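Chapter 5
Dividing a Surface: Area, Scale and the Square Grid

Aims of the chapter

By the end of this chapter you should be able to estimate the area of an irregular shape by means of a grid, convert an area on a plan into an area on the ground, and judge how far an estimate can be trusted.

5.1 Why squares?

Land has been measured in squares for a very long time. A field with straight sides can be cut into rectangles and triangles, and its area found by calculation. A pond, a wood or a stretch of shoreline cannot be treated so simply. The usual answer is to lay a grid of equal squares over the plan and count those that fall inside the boundary.

Consider the parish of Arnelach, which will be used throughout this chapter. Its common is bounded on one side by a stream and on the other by the old Stelwood road. When the common was surveyed in December, a grid was drawn over the finished plan and 453 whole squares were found to lie within the boundary. A further set of squares was crossed by the boundary line, and the treatment of these part squares is the subject of Section 5.2.

A grid need not be printed. It may be ruled in pencil, stretched in string across a plot of ground, or marked in tape on a covered table. What matters is that the lines are evenly spaced and that they meet at right angles — a grid that drifts at one end will give a false area, however carefully the squares are counted.

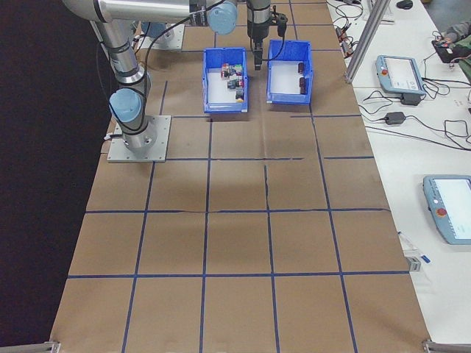
5.2 Part squares

Two rules are in common use. Under the first, a square is counted if half or more of it lies inside the boundary, and ignored otherwise. Under the second, every part square is counted as one half. For a long, uneven boundary the two rules usually give similar results. For a small shape they may differ widely, and a finer grid should then be used.

Exercise 4 at the end of the chapter asks you to apply both rules to the Stelwood plan.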